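Tolerance

The Sukgate club had the arms from four until the building closed, and by five the left one had stopped twice. Dela Nartey wrote both stops in the log. Joint four, following error, no contact. Phyllis Entwistle read the entries over her shoulder and said the word "no" was an opinion.

The competition task was called Pantry. Each item went to the tray or into a drawer, according to a list released ten minutes before the run. Fovari, the host school, had published the handle dimensions and then corrected them.
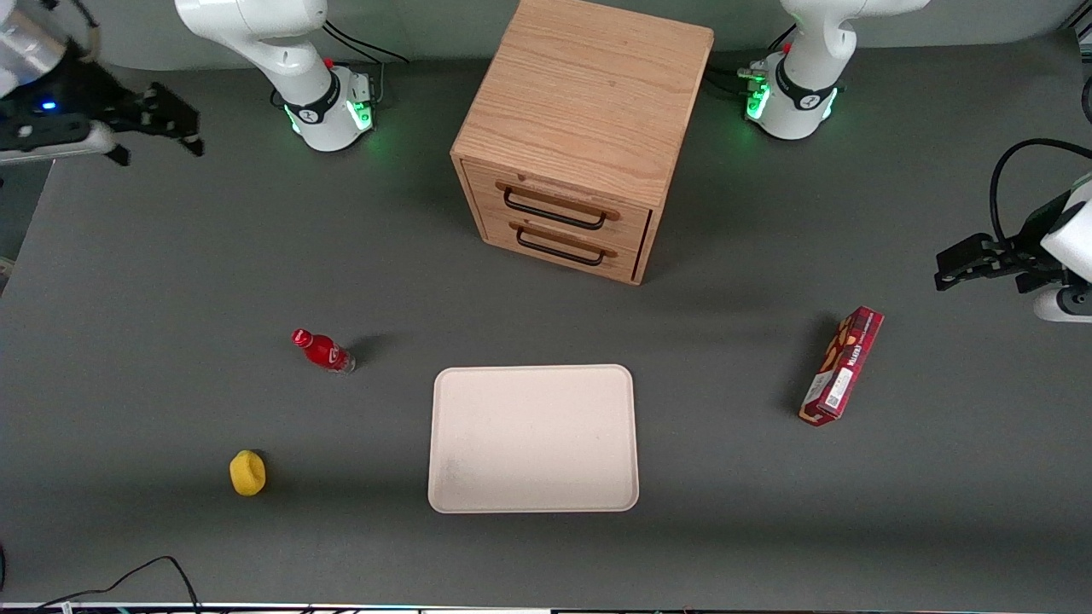
Page last modified: February, 9:46 pm

Pao-chu Kwan had written the grasp planner. It was 1,510 lines long, and Deividas Lapiņa had written the other 1,800, which did everything else. The two halves met in one function, and each of them believed the other had tested it.

"It wants to take the bottle by the cap," Dela said.

"It wants the narrowest section," said Pao-chu. "That is the cap."

"Can you raise the minimum?"

"Then it refuses the handles."

Deividas proposed a separate minimum for drawers. Phyllis, who coached and did not write code, asked how the program would know it was looking at a drawer. He opened his mouth, closed it, and began a new file.

They ran the shortbread next. Attempt 21 of the season, by the log. Pao-chu put the wrist camera on the large monitor and turned off the overlay, so they would have to judge the angle by eye before the planner gave its own.
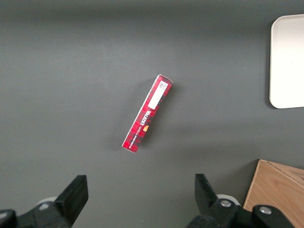
"Thirty degrees off vertical," Dela said.

"Less," said Deividas.

The planner's answer went into the log beside both of theirs. Dela was closer, and initialed it.

Jarlath Phelan came in at half past five to collect the key. He had been on the team that lost at Ortuño, and he stood by the door with his coat on, reading the log from the first page.

"Who wrote 'no contact'?" he asked.

"I did," Dela said.

"Did you check the cable?"

She had not. She set the arm to hold, walked to the far side of the table and followed the cable with one finger, back from the wrist. Phyllis handed her the pen before she asked for it. Dela drew a single line through "no," dated the correction, and called for attempt 22.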